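# Give the evening news back its hour

Last November the station in Telmont stopped its half-hour bulletin at six and moved everything into the app. The stories are still made and the reporters are still paid. Only the hour is gone, and I would like to argue for the hour. 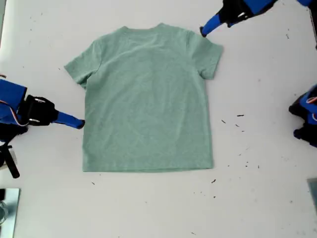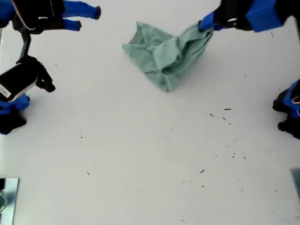 Pale green fabric on a white table.

**By Waraporn Nilsuwan** | Opinion | 23 May 2025

I learned much of my English from local television news. When I came to Telmont I understood perhaps half of what the presenter said, but she said it at the same time every evening, in the same order: the town first, then the county, then the weather over Gullholm and the coast. I could prepare myself. If the first story was the bridge, I knew which words would come. After one winter I was not preparing myself anymore.

So I admit that I have a personal feeling in this matter, and readers may subtract it from my argument if they wish. I think enough will be left.

The station, Grokside, explained the change in a letter to viewers. The letter was polite. It said that people today want to choose when they watch, and that the bulletin will now be "available whenever you are." I have read this sentence many times. The grammar is good, and still I cannot agree with it. When I open the app, I do not find a bulletin. I find a wall of small clips, and each one has a title which tries to be more urgent than its neighbor. A dog saved from a drain stands beside the school budget, and they are the same size. On some days the dog stands higher.

A bulletin has an editor's opinion inside it. Somebody decided that the school budget comes first and gets three minutes, and that the dog comes at the end and gets twenty seconds. I did not always agree with this somebody. But I could see the decision and I could complain about it, and once I did, by letter, and I received an answer. To whom do I write about the order of the clips? My neighbor has a different order on her telephone. We compared them in the stairway and it was like comparing dreams.

My friend Natnael Ejigu drives a delivery van and thinks I am wrong about all of this. His shift ends at eight. For him the six o'clock news was a thing that other people had. Now he watches in the van during his break, and he says he knows more about the town council than he did in ten years before. I take this seriously. There were always people whom the fixed hour left outside: nurses, bakers, parents with a small child in the bath. I would not want to take the app away from Natnael.

But why was it necessary to choose? The clips are cut from reports that would fill a bulletin very well. The studio is still there, and the same presenters record their introductions in it every afternoon. Grokside says that the bulletin had 3,000 viewers at the end, and this was too few. I do not know how much a half hour costs, so I must be careful. I only remark that 3,000 is many people in a town like ours. If 500 of them came to a council meeting, the council would have to rent another building.

Also, these were 3,000 people who saw the same thing. I believe this is the part that is hard to put in a table of figures. When the plan to close the swimming hall on Owen Street was on the news, the woman at the bakery spoke about it to me the next morning without any introduction. She assumed that I had seen it, and I had. In March there was a clip on the new parking fees. It was a good report, with real work in it. I mentioned it to perhaps five people and I had to tell the whole report to each of them before we could disagree about it.

There is one more group, and I belong to it a little more every year. My mother-in-law is 84. She has a television with one remote control, on which my husband has covered most of the buttons with tape. She does not have the app and she will not have it. The letter told her to "ask a family member for help." She asked me, and I put it on my telephone and held it in front of her, and she looked at it with good manners for a few minutes and then asked when the news would start.

I would accept a small solution. Let the station take the day's clips, put them in an order that a person has chosen, and send them out at six with the presenter between them. It could be fifteen minutes. It could have no music. Put the same fifteen minutes in the app afterward, at the top, so that Natnael can watch it in his van and be angry about the same parking fees as the rest of us.

The station will review its schedule in November. Letters are read, or they were read when I wrote mine. The address is still on the last page of the program guide.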